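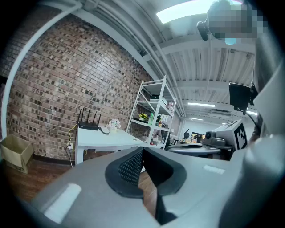
Employee Athletics at a Port Authority: Participation in the Rerham Harbor Inter-Departmental Meet

Project report submitted in partial fulfillment of the requirements for the course in Sports Administration

Prepared by: Triệu

1. Introduction

The Rerham Harbor Inter-Departmental Meet is held each August for the civilian staff of the port. Teams are entered by department, and points from track, field and team events are added together to decide the overall trophy. The present report examines how employees come to take part, which departments are well represented, and what the organizers might change before the next meet.

The study was limited to the most recent meet, held at the Garnidby ground. Earlier meets are mentioned only where the written records allow it.

2. Background

The port employs 1647 civilian staff in five departments: Cargo Handling, Marine Workshop, Stores, Administration and Harbor Safety. All permanent employees may enter. Contract employees became eligible two years ago, after a change to the meet rules. Each department appoints a team manager, who submits the entry list and attends the draw.

Cetunix, the port's equipment supplier, provides the winners' medals and the bibs. It has no part in the running of events.

3. Method

Entry lists and result sheets were obtained from the sports office. A written questionnaire was then given to 90 employees, both entrants and non-entrants, and 83 completed forms were returned. Team managers were interviewed separately during the lunch break, between noon and 1 p.m., as shift work made other times difficult. 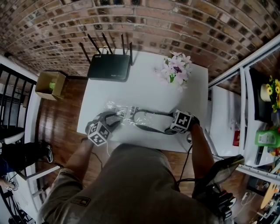
The questionnaire asked for department, shift pattern, events entered and reasons for entering or not entering. Names were not collected. Two forms had the shift question left blank and were kept in the study for all other questions.

4. Findings

Cargo Handling won the overall trophy, with Marine Workshop second. Most of Cargo Handling's points came from the relays and the tug-of-war. Stores entered a small team but took first place in both the shot put and the women's long jump.

Shift pattern had a clear effect on entry. Day staff were able to attend the practice sessions at Garnidby, which began at 4:30 p.m. Evening staff could not -- and several wrote that they had learned of the entry deadline only after it had passed. Of the completed forms, 60 named the practice timetable as a matter needing attention.

Contract employees were unsure of their eligibility. The rule change had been posted on the sports office notice board but had not been sent to the departments.

5. Recommendations

A morning practice session should be offered on at least two days in the month before the meet. The entry form should state plainly that contract employees may enter. Team managers should receive the event schedule before the draw -- at present it is handed to them on arrival.

6. Limitations

Harbor Safety returned few forms, and its results should be read with care. Spectator attendance was not recorded and is outside the scope of this report.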